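Floor-scrubbing robots pulled from Garnby halls after leak

Vurkon has taken 16 of its Estrella floor-scrubbing robots out of service after one of them leaked cleaning fluid across a public hallway in Garnby and kept driving.

The fault happened overnight at the Pledanness center, where the machines clean the tiled floors after closing. A seal on the recovery tank failed partway through a run. The robot's fluid sensor should have stopped it at once, but the sensor kept reporting a full seal and the machine finished its route, covering 262 feet of hallway before it parked at its charger.

Morning staff found the floor slick and closed the hallway. One employee slipped and was treated for a bruised wrist. The center opened two hours late.

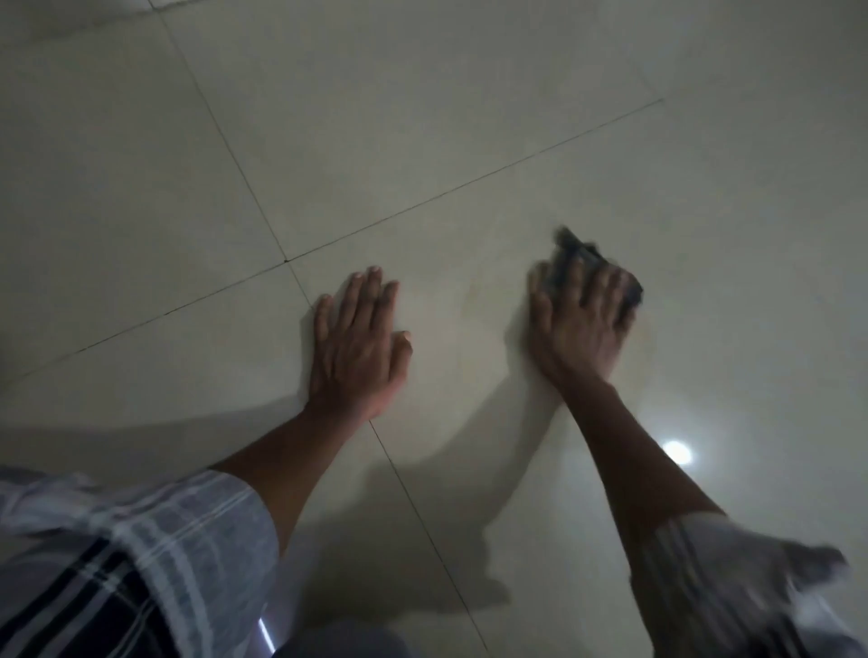 Cleanup was done by hand, with cloths, as the other robots could not be trusted on the same floor until they had been checked. The fluid is a mild detergent but dries to a thin film that stays slippery when it gets damp again, so the tiles had to be gone over more than once.

Vurkon said the sensor problem came from a software update sent out in April 2026. The update changed how long the robot waits before it treats a low reading as a real leak. On machines with more than 700 hours of use, where the seals are more likely to be worn, the new setting could hide a leak completely.

The company has gone back to the older software and is replacing the tank seals on all 16 machines – a job it expects to finish in May. It has also told 215 other customers to check the seals by hand before each run and to keep people off the floor until the machine has docked.

Pledanness said its hallways will be cleaned by staff until the robots return. The center has asked for a separate stop switch to be fitted near the charging station, and Vurkon said it is looking at the request.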